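¡Qué mañana la del 14 de septiembre en la feria de oficios del hilo de Beaulieu! Entré por los encajes y me quedé dos horas con los nudos, desde el de pescador hasta el de sutura.
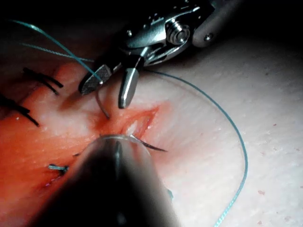

Lindiwe Zwane opinaba que el lino encerado perdona más que la seda, y yo le compré un ovillo enseguida.

Después, bordado y redes (¡1000 metros de cordel en un solo paño!). 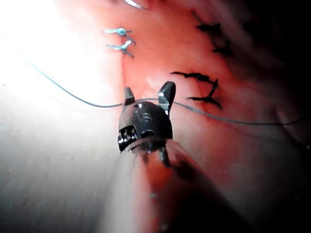
Pinza abierta junto a la almohadilla de sutura.

En el puesto de Doltach aprendí por fin a rematar sin bulto.
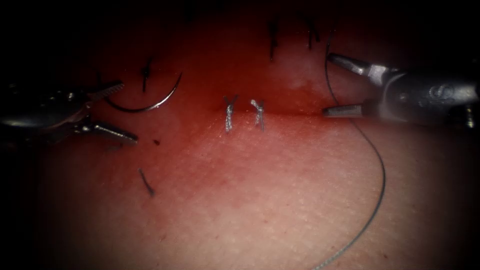 Según Hilkka Rantala, en febrero repiten el taller de encuadernación. ¡Ya me he apuntado!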